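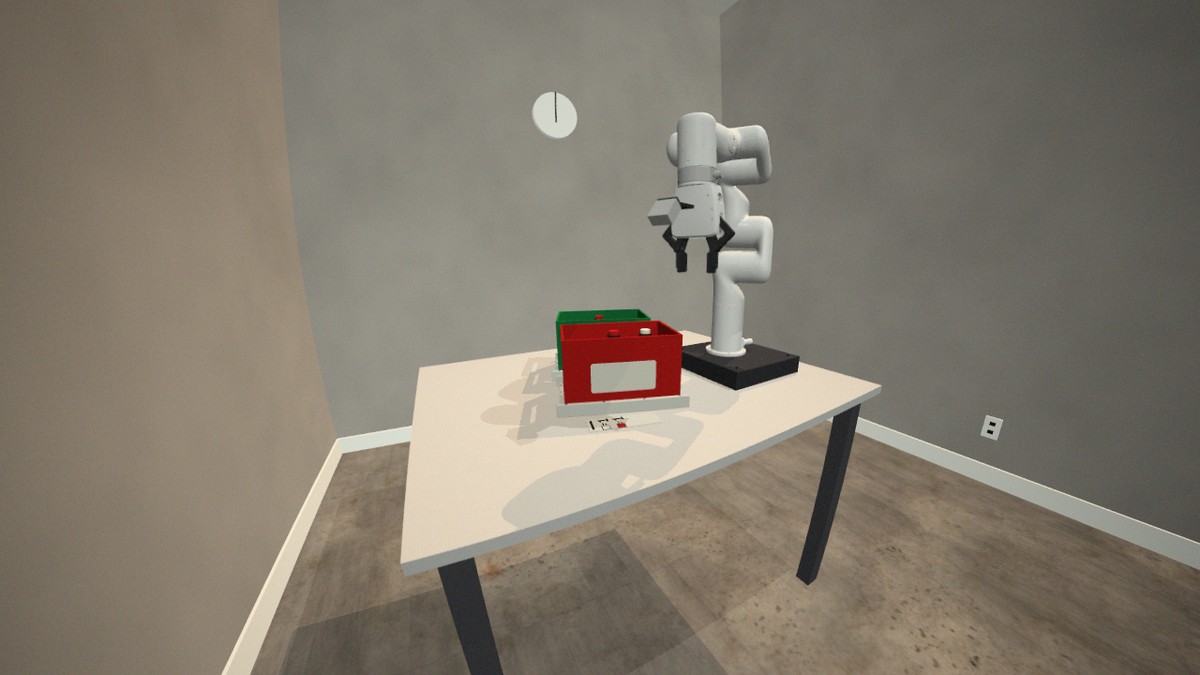
Last modified: August, 4:12 pm

List: cell-planning
Subject: Re: bins, holders and what to order first
From: Ka-ming Tsai

Hye-jin asked me to answer on the list so Atif has it for the budget sheet.

Hye-jin Ji wrote:
> The simulated cell looks close enough to start buying from. Before I
> send anything to Tornbridge I need three answers. Do we order the
> second gripper now or wait? Do the bins have to be the two colors in
> the model, or can we use the gray ones in the stockroom? And is the
> table in the quote or are we using our own?
>
> Kári says the quote is good for 21 days and he would like to have
> it signed off before he goes on leave.

Gripper: wait. The two-finger one in the model is the one in the quote and it covers small parts going from bin to bin. Jong-dae wants a spare on the shelf and I agree with him, but it can go on the next order. Lead time on the gripper is 11 days, against 11 weeks for the arm, so the arm is what sets our schedule.

Bins: please buy the red and green. The sorting test was set up with red in front and green behind, and Jong-dae would have to redo his color settings for gray. Get the kind with a flat front wide enough for a label. The label is blank in the model and we still need to agree on the part codes. Atif, can you put that on your list?

Holders: these were left off the first parts list. The red bin sits in a low white tray on the tabletop, and we need one for each bin or they will creep every time something bumps them. Levow quoted $898 for the set, cut to our bin size and including the mounting hardware. I asked Nam for a price as well and have not heard back. If we print them in house it will cost less, but it ties up the printer and I would want somebody's name against the job.

Table: ours is not in the quote. The model has a pale top and the arm's base on the right rear part of it, with the bins to the left. Our bench is darker, and I don't know if the top is stiff enough to bolt an arm to. Kári was going to check with Wisard on the base load. Until he has that number I would keep a line open for a new table.

One more for the budget — the model has a small sensor bracketed to the side of the gripper housing. I can't find the bracket in the Tornbridge quote, only the sensor. Hye-jin, please ask them before you send the order.

Ka-ming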